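Unit 6. Trademarks: Likelihood of Confusion and the Record

1. Similarity of marks
Marks are compared as a whole, by sight, sound and meaning. Descriptive parts carry less weight. In the Koltwood problem, KOLTWOOD and LOLLTON share a letter pattern but differ in sound.

2. Relatedness of goods
The goods need not compete. It is enough that buyers could expect one source. Compare suture practice pads (Raveo) with garden hand tools (Doucet).
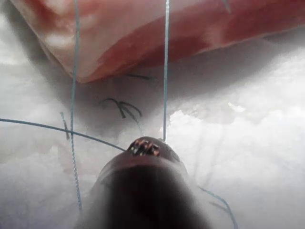
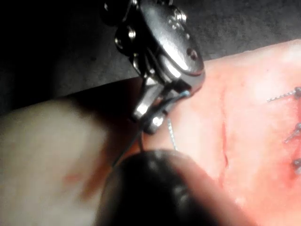
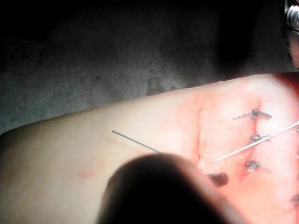

Fig. 6.1. Tissue and practice pad material, three close views.

3. Survey evidence
The Raveo survey had 200 respondents, of whom 161 saw the test label. A second group of 100 was dropped for leading questions. Check the control, the universe and the wording before reading the result.

4. Actual confusion
The Loltton file holds 1372 customer emails. Misdirected mail counts only where the writer was mistaken as to source. General inquiries do not.

For class: read problem 6-B and list the factors on which the record is silent. Note the spelling of Loltton in the caption of the complaint; the mark as filed has a double L.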